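The Long Way to a Short Push

Teaching a robot arm by remote control is slow, and most of the time goes into things other than moving the arm

June 19, 2026

The operator's desk at Stotik holds a monitor, a keyboard and a small arm bolted to a plate. The small arm has the same joints as the large one it controls, in the same order, at a reduced scale. Move the wrist of the small arm and the wrist of the large arm follows. Let go, and a counterweight spring keeps it from dropping.

For much of the past year the large arm has existed only as software. Stotik, which occupies the upper floor of a former cable works in Bristport, records demonstrations in simulation first and repeats a smaller portion on hardware afterward. The company sells trained control policies to firms that assemble small mechanical parts. Its product is a file. What goes into the file is a stack of recordings in which a person does the job correctly, or nearly so, through the arm.

The method has several names in the trade. Teleoperation is the usual one for remote control. Kinesthetic teaching is the term for grabbing the arm itself and leading it through the motion. Stotik has used both and now uses mostly the first. Leading by hand gives the operator a direct sense of contact, but the operator's own hands and forearms end up in the camera's view, and a policy trained on those recordings learns from images it will never meet again once the hands are gone. The recordings can be replayed with the hands absent, and for a while the company did that. Replay works when the parts start in exactly the same place. Small offsets at the start become larger ones at the point of contact, and a good share of the replays had to be thrown out.

Remote control removes the hands and adds a delay. On the Stotik desk the delay is short enough that operators stop mentioning it after the first day. They go on mentioning the loss of touch. When a part jams, the small arm gives a mild resistance generated from the estimated force at the gripper. It is an approximation, filtered heavily to keep it from buzzing, and operators describe it as pushing through wet sand. They learn to watch the part.

The task that has taken up most of the current recording block is listed in the company's schedule as rail joining. Two blocks, a red one and a blue one, ride on a pair of parallel rods held up by supports. The red block carries a peg on one face. The job is to push it along the rods until the peg seats in its neighbor. A person with both hands free would finish it in a second or so. An arm has to come down beside the red block without catching the rods, make contact low enough to avoid tipping it, push in line with the rails, and stop.

Stopping is the difficult part to teach. Operators tend to overshoot, because the push feels unfinished until something resists. In the simulator the consequence is that both blocks slide on together toward the far support, and the recording ends with the right parts in the wrong place. Under the scoring rules in use since October this counts as a failure, even with the peg fully seated. Before October it counted as a success. The change invalidated part of the earlier set, and those recordings were relabeled one at a time.

A full recording runs from the first motion command to the moment the operator presses a foot switch. The file holds joint positions, gripper state, commanded positions and the rendered camera views, all on one clock. The rail joining set stands at 1,842 recordings. Of these, 373 are marked as failures and kept in a separate folder. The failures are excluded from the main training run and used to train a second, smaller model whose only output is an estimate of whether the current attempt is going well. The arm backs off and starts over when that estimate drops.

The rooms change between recordings. Floors, walls, lighting and table surfaces are drawn from a library, and the supply of background objects is stocked with the sort of things found in a warehouse: shelving, cartons, hand trucks. Some of the combinations are ugly. The table finish in particular is allowed to go well outside anything a customer would install, with strong colors and a gloss that throws reflections back at the camera. A policy that has only seen matte gray tables tends to treat the first reflection it meets as an object.
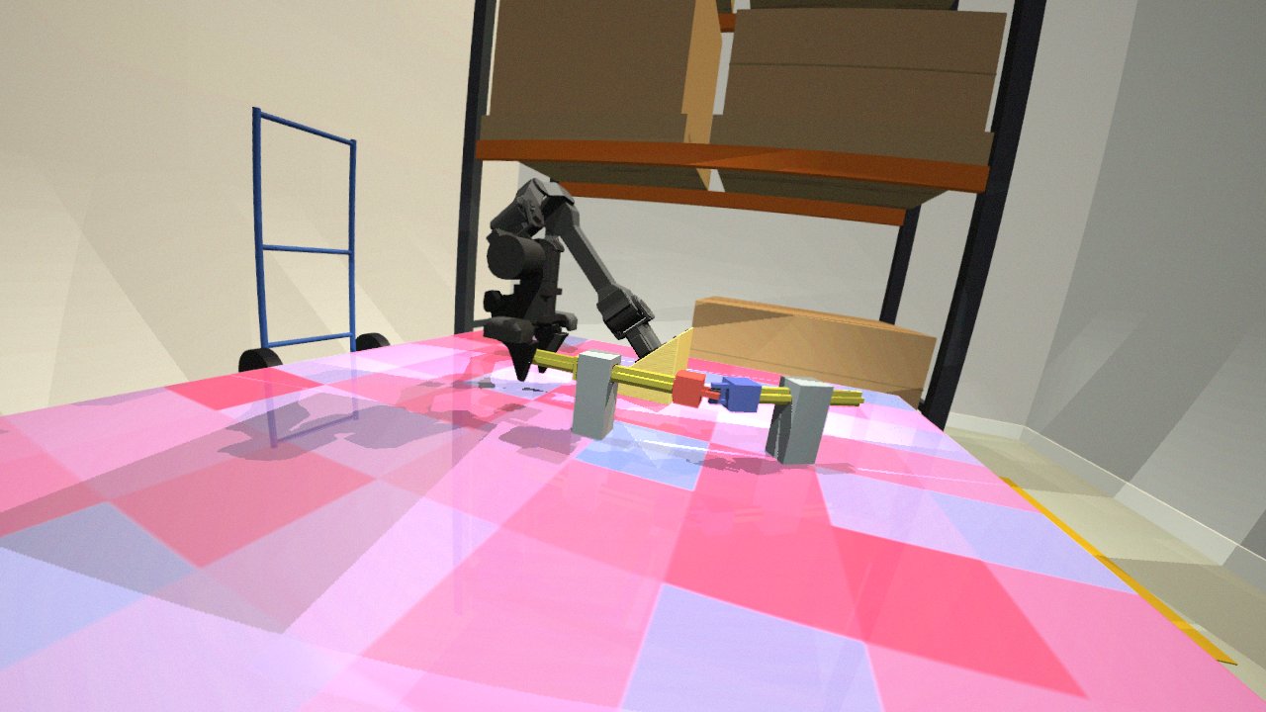 Why not program the motion directly, if the geometry of the rods and blocks is known?

Direct programming is the better choice when the parts always arrive in the same position and the fixture never moves. Demonstrations become worthwhile when the starting positions vary, when the parts vary, or when the contact is hard to model, and most of the inquiries Stotik receives involve at least two of the three.

That division of labor is well understood by integrators, who have been writing fixed motions for decades and are good at it. Stotik turns away work on this basis. A bottling customer wanted an arm to move crates from one marked square to another, and was told to buy a conventional controller and a fixed program. The invoice for that advice was small.

Cost per recording is the figure customers ask about, and it depends heavily on resets. In simulation a reset takes one key press. The blocks jump back to new random positions along the rods, the room is swapped, and the operator can begin again before the hand has left the small arm. On hardware someone has to walk over, separate the parts, slide them back by hand and step clear of the safety boundary. Stotik's hardware sessions produce about 10 usable recordings in the time a simulated session needs to produce several times that number, and the hardware sessions are more tiring.

The simulator has its own expenses. Friction is the largest of them. A block on two rods has several contact surfaces, and a physics engine left on default settings will let it glide as if greased or will pin it in place at the slightest skew. Real blocks on real rods do something in between, and they do it inconsistently. The company measured sliding force on a set of machined parts and then widened the range on both sides, so that every recording draws its own friction value. Operators are not told the value. They discover it on the first push, and experienced ones make a small test contact before committing. The test contact shows up in the trained policy as well. It was left in.

Operator style is a persistent problem for the people who manage the data. One operator approaches from above and lowers straight down. Another sweeps in from the side. Both succeed, but a policy trained on an even mixture can hesitate at the point where the two approaches separate, and in early versions it occasionally chose a path midway between them and struck a support. Newer training methods handle mixed styles better than the ones available when Stotik was founded. The company still writes an approach sheet for every task, a page long, and asks operators to follow it for the first half of a block. In the second half they may deviate.

The sheet for rail joining gives a starting height, a preferred contact point on the block, and an instruction to keep the gripper tip vertical until contact. It has been revised twice. The first version called for a grasp, with the fingers closed on either side of the block. Grasping gave good control and slow recordings, and it failed whenever the fingers touched a rod. The current version calls for a push with the fingers closed. A later paragraph permits a second, shorter push if the peg has entered but not seated.

Boonchu, a contract data firm with an office across the harbor, does overflow recording for Stotik and for several of its competitors. Its operators work from the same approach sheets on identical desks. Their recordings pass through a smoothness check on arrival. The check rejects files with long idle stretches, on the grounds that a policy will learn to sit still if enough of its examples do. Pauses before contact are exempt up to a limit. Setting that limit took longer than writing the rest of the check, and the two firms still disagree over it. Boonchu's position is that operators need the pause to judge alignment, and that cutting it leads to hurried pushes. Stotik's position is that the pause carries no information a camera can see.

Transfer to hardware is handled under the project name Lerken. The procedure is to train on the simulated set, run the policy on the physical rig without further training, log what goes wrong, and record new demonstrations starting from the positions where it went wrong. The corrective demonstrations are short. An operator watches the arm run by itself with one hand resting on the control arm, and takes over when the motion starts to drift. The recording keeps both portions, with a marker at the handover. Training weights the portion after the marker more heavily.

Handover timing is the skill that separates operators at this stage. Taking over early produces a clean file with little in it, as the policy might have recovered without help. Taking over late produces a recovery from a jam, useful in small quantities and hard on the fixture. The desk software logs the interval between the drop in the success estimate and the operator's intervention, and the log is reviewed at the end of each session.

Rail joining on the physical rig is at the corrective stage now. The remaining errors are concentrated at the far end of the rods, where the gripper has to reach past a support and the wrist is close to its joint limit. The next revision of the approach sheet moves the fixture closer to the arm's base. Recordings made with the old position will be kept, with the offset stored in the file header.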